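Brokia Bench Kit

The Brokia Bench Kit is a set of table tasks for laboratory robots, sold by Mullura since its first batch of 201 units.
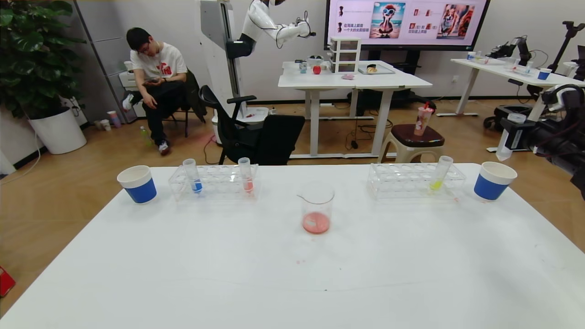

Contents and use

The kit trains an arm to handle test tubes, clear racks and a beaker with colored liquids. The liquids may be blue, red or yellow-green – the buyer mixes them from tablets. Paper cups are not included. A license covers 3 robots and costs 1,000 credits in the Dovhaniuk store.

Reception

A review in the Rindusstead bulletin praised the racks but found the manual too short.

Comments (2)

tube_rack_fan: Does the beaker come in a smaller size?

lowbench: We bought it in December. The red tablets dissolve slowly, stir longer.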